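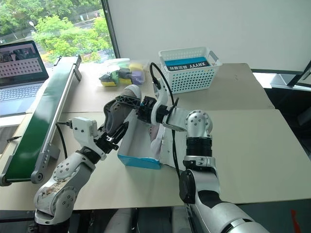
Do sneakers keep better in their original box or out on an open shelf?
The original box is fine for most pairs, as long as the shoes go in clean and dry, with tissue around them and the box kept off a damp floor.

idar_attic
Posted Jan 31, 2025
I'm finally going through the closet in the hall, and it's shoe boxes all the way up. I've always kept the tissue that comes with a pair, and I lay one shoe in on its side and the other facing the opposite way so the heels don't rub. My sister thinks I'm fussing – she tips them in however they land and shuts the lid! Does the tissue do any good, or am I just attached to it?

lacesout906
Keep the tissue! I crumple a little into the toes as well, and my old gray pair has held its shape since we moved in November. I wouldn't bother wrapping the outside, though. It slides off the minute you pick the shoe up.
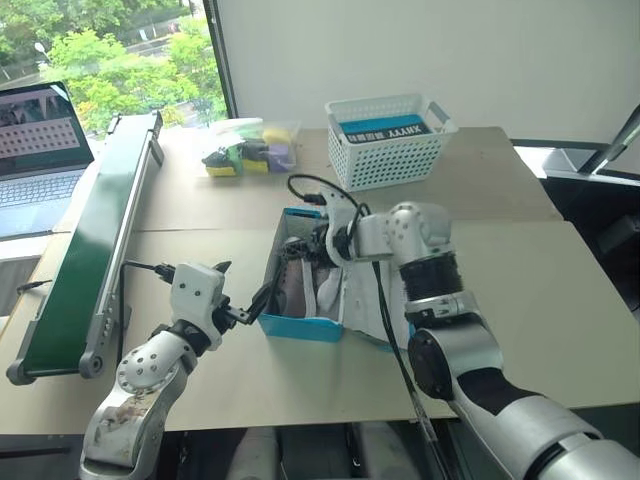

Blue-rimmed box with the white cloth still hanging over the side.

ernova_mae
I have to disagree a bit, lacesout906. I wrap the outside every time, mostly for the sake of light-colored uppers sitting against dark soles. Store tissue tears so easily that I switched to squares of old pillowcase, and I've been happily using the same 13 squares for ages now.

lacesout906
Pillowcase is a nice idea, but doesn't it bunch up? I tried a dish towel once and the lid sat up like a loaf of bread.

ernova_mae
It does if you cut it too big! Fold the extra in under the shoe and press it down before you close up.

idar_attic
Well, I have an old sheet that's just right for this, so I'll do half the boxes with cloth and leave the rest in tissue. Nine pairs done so far, and the top shelf still to go.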